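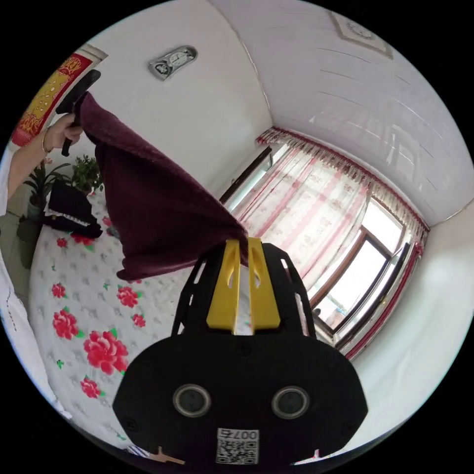
Hand-held gripper work with a maroon cloth, the upper end draped over the handle of a second tool.

Garment handling automation at Prisico

July
By the Durrani reference desk

Garment handling automation at Prisico refers to the gradual introduction of robotic sorting and folding at Prisico, a textile care company that cleans, mends and returns clothing and household linen for private customers. The program combines fixed robot stations, known as Talumell stations, with hand-held gripper work carried out by employees. It is often described in the trade as a case in which a manual occupation was divided into several new ones, with mixed results for the people who held the original jobs.

Background

Prisico was formed by the merger of two laundry businesses and employed some 300 people when the program began. Washing, drying and pressing had long been done by machine. Folding, inspection and packing had not. Clothes reached the folding tables in mixed loads, and an employee would pick up a piece, find the shoulders or waistband, check for damage, fold it, and place it in the customer's stack. The job was called finishing and was learned from other finishers over several months. The company kept no written manual for it.

Finishing was paid by the shift with a bonus tied to volume. Staff turnover was high among new employees and very low among those who stayed past the first year. Complaints of pain in the shoulder and wrist were common, and the company's early planning papers gave these complaints as one of the grounds for seeking a mechanical replacement. The other ground was the cost of evening shifts.

Early trials

The first machine tested by Prisico was a folding unit supplied by Flestix. It handled towels, pillowcases and other flat pieces well and was kept in service for that purpose. It could not be used for mixed clothing. A garment had to be fed in flat and facing the right way, which meant that an employee had already done most of the work by the time the machine started. Finishers who were moved to the Flestix unit became feeders. The feeding position was widely disliked. Pace was set by the belt, conversation was difficult over the fans, and the volume bonus had been replaced with a fixed allowance that most experienced employees regarded as a pay cut.

After one winter the feeding position was limited to 2 hours at a time. Rotation between feeding, inspection and mending was brought in during the same period and remains in place.

Hand-held gripper work

The Talumell stations were developed to deal with clothing in the state in which it arrives. Their control software is trained on recordings of people performing the same tasks with a gripper in place of their fingers. Employees who make these recordings are called demonstrators. The gripper is held in the hand and closes on the fabric between two fingers.

Part of the demonstration work is done in ordinary homes. Prisico had found that fabric laid on a clean, evenly lit factory table gave poor preparation for cloth lying on bedding, draped over other clothes, or seen in strong window light. Home sessions are arranged with households that agree to them, and demonstrators work with whatever clothing and furniture is present.

A session lasts up to 4 hours, including breaks. Common tasks include lifting one corner of a cloth, holding a piece taut, laying a garment flat, turning a sleeve, and placing a folded item on a stack. Demonstrators are asked to work at a steady speed and to repeat a movement if they lose their hold. Failed attempts are kept and marked as such.

Changes to skills and judgment
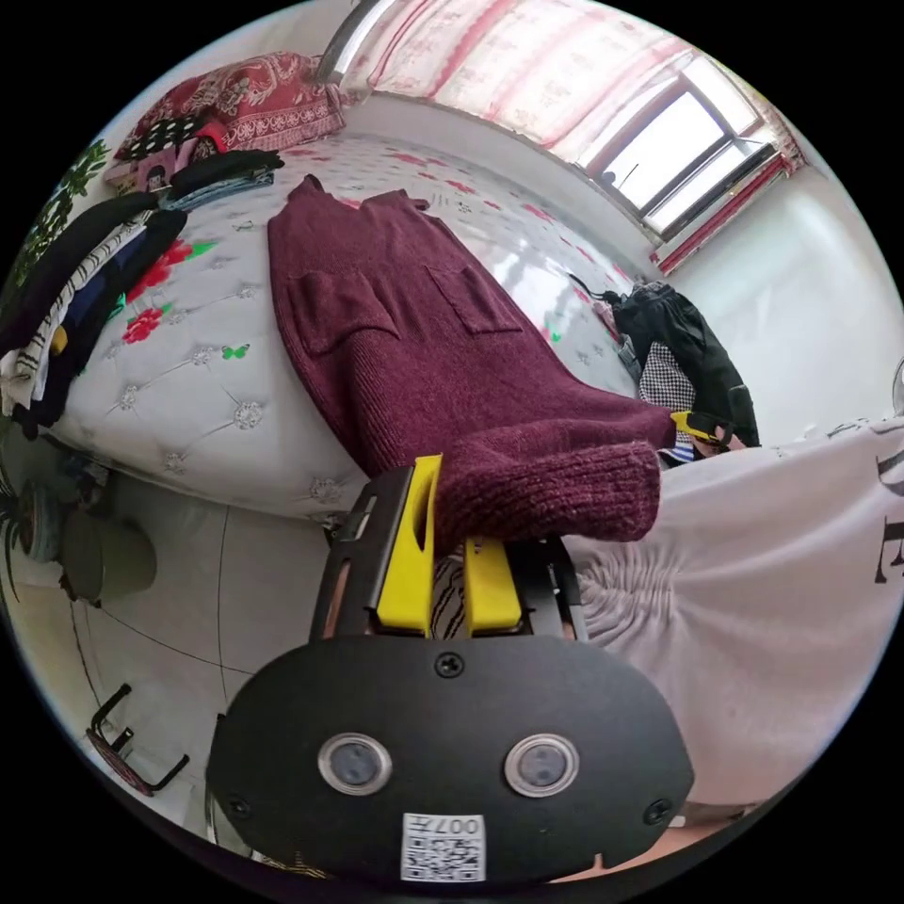

The most discussed effect of the program has been the need to put into words what finishers had previously done by habit. Experienced employees did not begin with the same part of each garment, and at first they disagreed with one another on the reasons. Knitwear gave the clearest examples. A heavy sweater-dress with patch pockets on the front offers several places that look easy to grip, yet demonstrators are generally taught to look for a firm edge, such as the thick ribbed cuff at the end of a sleeve, and to leave the pockets alone. Pulling from a pocket puts the weight of the knit on the stitching. Rules of this type were collected in a shared handling guide, which now lists 106 garment types and is used to train both new demonstrators and new finishers.

The guide has been received differently by different groups. Newer employees have tended to welcome it, as it shortened the time needed to reach full pay. Longer-serving employees have objected that their knowledge was gathered without extra payment during ordinary shifts. An agreement was later reached under which contributors to the guide receive a one-time payment, and additions made after that date are treated as paid working time.

Gripper work also asks for a different kind of attention. Finishers commonly judge a fabric by touch, noticing damp seams, pins or small tears before they see them. A person using a gripper loses much of that information and must rely on sight and on the weight felt in the arm. Many demonstrators report that the first weeks are frustrating and that their speed is well below what they could reach with bare hands. For this reason demonstrators are not measured by the number of pieces completed.

Division of work

Work at the folding tables is now divided among four positions:

Finishers continue to handle delicate, lined and heavily decorated clothing, and any piece a station has refused.

Station attendants supervise the Talumell stations, clear tangled loads and decide when a station should be stopped.

Demonstrators make recordings with the hand-held grippers, both in the plant and in homes.

Menders and inspectors check finished work. This group has grown, in part as a result of stations passing along garments with loose buttons or open seams that a finisher would have set aside.

Employees may apply to move between positions twice a year. Movement from finishing to demonstrating has been frequent. Movement in the other direction is less common, although some demonstrators have returned to finishing and given travel between homes as the reason.

Working conditions

Reports of shoulder pain fell after the stations came into regular use. Reports of tired hands rose among demonstrators, mainly in connection with long periods of holding the gripper closed. The company responded with shorter recording blocks and with a change of hand where the task allows it. Beds and low tables in private homes remain a difficulty - their height cannot be adjusted, and much of the work is done leaning forward. Demonstrators may decline a task on these grounds without giving notice in advance.

Evening shifts were reduced, as planned. This was popular with many employees but removed a source of extra income for others, particularly those with daytime duties at home. The number of part-time contracts fell in the same period.

Privacy in home sessions is covered by a separate policy. Households may put away any object before work begins, may stop a session at any time, and may ask for a recording to be deleted. Demonstrators may ask for the same where their own face or voice has been recorded.

Reception

Trade opinion on the program is divided. Supporters point to the fact that no finisher was dismissed during the changeover and that demonstrators are paid at a higher grade. Critics reply that open positions were left unfilled and that the demonstrator grade is temporary by design, as the need for recordings may shrink once the stations can handle most clothing. Prisico has stated that it expects to need demonstrators for as long as new fabrics and cuts reach its customers, but it has not given a guarantee to that effect.

The stations themselves are still slower than a skilled finisher on mixed loads. They are mostly run at times when the tables are short of staff.

See also: Flat-piece folding; Industrial laundry; Job rotation; Piece-rate pay

Comments

linenroom
The section on feeding is too kind. I did that job at a different plant and two hours is still a long time on a belt.

sleevefirst
Good to see the cuff rule written down. We were taught shoulders first for everything, and knits always came back stretched. Does the guide say anything on raglan sleeves?

hallway_desk
Please add something about pay for travel time between homes. The article mentions the travel but not whether it counts as hours.

linenroom
Seconding the travel question. Also "station attendant" was called "minder" when I visited, so the name may have changed.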